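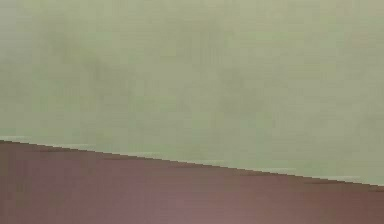
Pale green surface, mauve below.

Clidley Community Kitchen, progress report to the Erkar Fund
2 February 2018

Sorry this is brief, kitchen is full today and the form wants it in by five.

Where we are. Breakfast drinks sessions running every week since the autumn. Fruit smoothies, oat shakes, a beetroot one that went down better than expected. Served 3,922 drinks up to the end of January against the 3,500 in our bid. Most popular by a mile is banana and oat with cinnamon. Least popular, kale and pear. Dropped it.

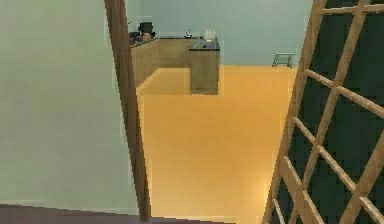

Recipe cards. First seven done and tested, three still to write up. Each one uses frozen fruit or tinned, no fancy juices, and can be made with a stick blender or a fork if need be. We priced them all at the Marchuk discount shop on the high street. Two came out too dear with fresh berries so both now use frozen, tastes the same to us. Printing 1,000 sets once the last ones are ready. Proofs looked fine apart from "tablspoon" on the mango lassi, being fixed.

Kit. One Zister blender has packed up, the lid seal went and then the motor. Under guarantee, sent back, no word yet. Other two are coping but the queue gets long. Would like to move £90 from the travel line to buy a spare jug and blades, please confirm this is OK.

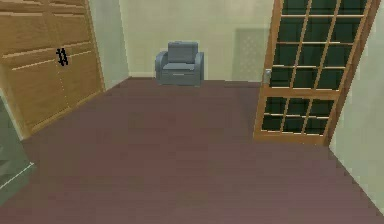
Room with wooden cabinet along the left-hand side.

Allergies. Nut milk now kept on its own shelf with its own jug, after a muddle in the second week (no harm done, wrong label). Oat milk is the default. Honey swapped for dates in anything the under-ones might be given a taste of.

Money. Spent a bit under plan on fruit, over on milk. Sheet attached. Receipts for the cups are missing from it, will send seperately.
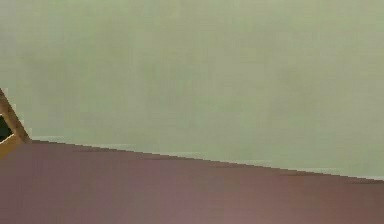
Next up: finish the cards, get the blender back, start the savoury breakfasts. Thinking eggs, beans, a potato cake. Tasting day planned for May, date to follow when the hall booking comes through. You're welcome to come along and try things, just let us know what you can't eat.

Any questions, ring the kitchen before eleven, after that we're washing up.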